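Cleaning a membrane keyboard on the floor

My desk is 57 inches wide and most of it is taken up by two monitors and a label printer, so I gave up on doing keyboard maintenance there. The floor is better. Ours is white tile, which shows every crumb and every dropped spring, and it can be swept afterward. This post covers the procedure I have settled on for an ordinary full-size wired membrane keyboard, the kind that offices buy by the pallet. Mechanical boards are a separate subject and I will cover them when I finish Tolera's.

The mat

The most useful item in the process is a mat. I use a red one. The color matters more than the thickness. Black keycaps disappear on a gray or black mat, and on bare white tile they are easy to find but they skate when touched. Red gives enough contrast for both the black caps and the clear plastic stabilizer parts, and it holds the board still while you pull on it. Lay it flat with the far edge against a wall. With the wall as a stop, the mat does not creep forward when you lean on the board, and parts cannot roll off the back.

I put the keyboard across the lower half of the mat, the half nearest me, and keep the upper half for parts. The cable goes up and behind. If the cable is left in front it ends up under a knee, and the connector is the part of these keyboards that is most expensive to replace relative to the price of the whole thing.

Before taking anything apart

Unplug it. Then take a picture of the layout with a phone. I know the layout of a US keyboard as well as anyone and I still put Scroll Lock and Pause back in the wrong order in December, and did not find out until Adanech needed Pause for something in a terminal program.

Turn the keyboard over and knock the back with a flat hand, starting at the numeric keypad and working left. Repeat at a steeper angle. A board that has lived in a lunch area will give up a surprising volume of material at this stage. Sweep that off the mat before going on, otherwise the parts area is dirty before it has any parts in it.

Next, check the board for flatness. Set it down and press each corner in turn. If one corner rocks, note which, and check the rubber foot there when the board is upside down again. Missing feet account for most of the complaints I get about keyboards that "move around."

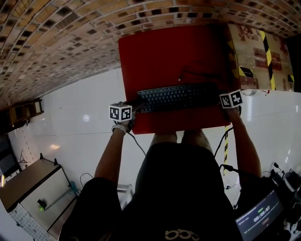 Posture is the limiting factor for me on this job. Sitting on tile with the knees up and both arms forward is fine for 30 minutes and unpleasant after that. A folded towel under the tailbone extends it. Kneeling does not work, as the reach is wrong and the weight ends up on the wrists. Berhanu does the whole thing cross-legged and has no complaints, but he is also a good deal younger than I am.

Pulling the keys

Use a wire puller. The plastic ring type that comes free with some keyboards will scratch the sides of the caps. Hook opposite corners, lift straight up, and stop if there is resistance. On membrane boards the ordinary keys release with a light click. The long keys do not behave the same way: space bar, both Shifts, Enter, Backspace, and on the keypad the plus, Enter and zero. These usually have a wire stabilizer clipped under them. Lift the cap a little, look under it, and slide the wire out of its clips before lifting the rest of the way. Forcing it breaks the clip, and the clip is molded into the case.

Lay the caps out on the mat in the order they came off, row by row. I used to put them all in a bowl and sort them at the end. Sorting took me 13 minutes the one time I measured it, and laying them out adds almost nothing.

Washing

Caps go in warm water with a small amount of dish soap. No boiling water and no dishwasher. Stir, leave them until you have done the case, rinse, and spread them on a towel with the hollow side down. They need to be completely dry inside. Water sits in the stem and comes out later, onto the membrane, where it does the damage you were trying to avoid. I leave them overnight.

For the case, a soft brush first, then a barely damp cloth over a thin plastic spatula, run between the rows. Isopropyl alcohol on a cotton swab handles anything sticky. Do not use it on the printed indicator legends at the top right. On one Ernitz board I took the "Num" off completely and the other two followed.

I have tried a cleaning putty (Nuria swears by the Rirkedley one) and found it good for dust and poor for anything else. In a warm room it leaves pieces of itself behind.

Reassembly

Work from the bottom row up. Fit the stabilizer wires first and put a trace of silicone grease where the wire meets the clip. Press each ordinary cap down squarely with a thumb until it seats. A cap that sits high is not seated. A cap that sits level but feels slow generally has lint in the shaft.

Compare against the photo before plugging it in, then test every key in a key tester page. Hold down each Shift and type a full row, because a poorly seated stabilizer often shows up as a Shift that releases early.

Results and cost

The last board I did this to had been in use for 720 working days according to the Workent sticker on the underside, which records the issue date. All keys registered afterward. The space bar is slightly louder than before and I have not found out why. My guess is that the original grease was thicker than mine.

Fitzgerald asked whether any of this is worth doing on a keyboard that costs less than lunch for two. On time alone, no. I do it because I like the older key feel and the current version of the same model is noticeably worse.

Parts list for anyone who wants it: wire puller, red mat, soft brush, plastic spatula, isopropyl alcohol, cotton swabs, silicone grease, towel for the caps, second towel for sitting on. Stick-on rubber feet are sold in sheets. Buy the 2 mm ones, as the 3 mm ones tilt the board when only one is replaced.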